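Illwood to Rusden, Seventeen Stops

The work was titled Seventeen Stops and the contract described it as a durational sound piece for one vehicle. The vehicle was a decommissioned library van. It had a payload of 1,000 kilograms, of which the loudspeakers took up more than the artist had declared.

Purves drove. The artist, Ovomo, sat in the back with the mixing desk and spoke through the intercom when a level needed changing. At each stop the side door was opened, a recording of the previous stop was played into the street, and a new recording was made of the result. The method was set out on a laminated card above the windscreen. Stops were to last 57 minutes.

At Illwood the recording was of nothing much. There was a magpie, a reversing truck and a man asking whether they had any large-print westerns.

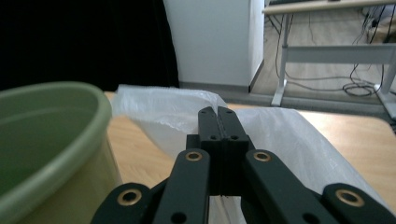 Two black fingertips, closed, at the tabletop.

By the fourth stop the magpie had been played back three times and had acquired a hum at the low end. Purves thought this was the van's inverter. Ovomo said the hum was in the room. Purves pointed out that they were in a car park.

"Log it," said the intercom.

Purves logged it. The log had a column for time, a column for level and a column headed Remarks, which was narrow. Under Remarks he wrote: hum.

At the ninth stop a woman came out of the bakery and stood at the side door for the full period. The man asking for westerns was still audible, although the consonants had gone. She asked who he was. Purves said he was from Illwood. She said he sounded like her brother, who had worked the grain terminal and had not been near Illwood in his life. She asked if he would be on again.

"He'll be at the next one," said Purves. "A bit fainter."

She wrote down the address of the next one.
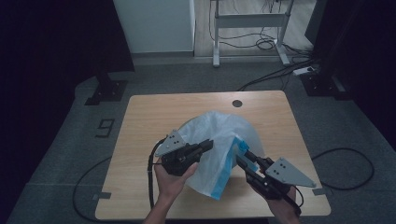
Two hands, two grippers

She was at the tenth stop, and at the eleventh, parked behind the van in a grey sedan. At the twelfth Ovomo came forward, which the card did not provide for, and looked at her through the windscreen.

"Is she in the recording?"

"She coughed at ten."

Ovomo went back and turned the level down by two decibels. At the thirteenth stop the cough was there anyway, beside the voice.

They reached Rusden on Wednesday at dusk. The odometer had added 2,948 kilometres, counting the detour for the bridge. The last playback was a single tone with a slow beat in it. The woman stood at the door with her coat buttoned. Purves shut off the inverter to settle the matter, and the hum went on for the rest of the 57 minutes on battery power.

He filled in the time and the level. Under Remarks he wrote: both present.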